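Slide 4, the Findum trial (keep this bit to 5 minutes, I always overrun)

So at Brikolstead we stopped driving the arm by remote and just handed people the gripper. You hold it, you do the job, and the camera on it records what the hand saw. We got 2000 demonstrations that way – far more than I'd dared hope for!

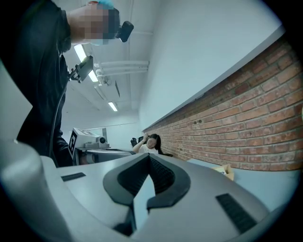
Does a policy trained on hand-held data still work once it's on the arm? Mostly, as long as the arm can move as quickly as the person did.

Mention the timing problem at Beltness, where the arm lagged and kept closing on thin air (pause, people usually laugh). We slowed the playback, retrained, and it was picking again in 2 days. Innes is the one that still fails, and I'd love ideas on that – 8 grasps in a row and then it drops the lot.

Next slide, the graph.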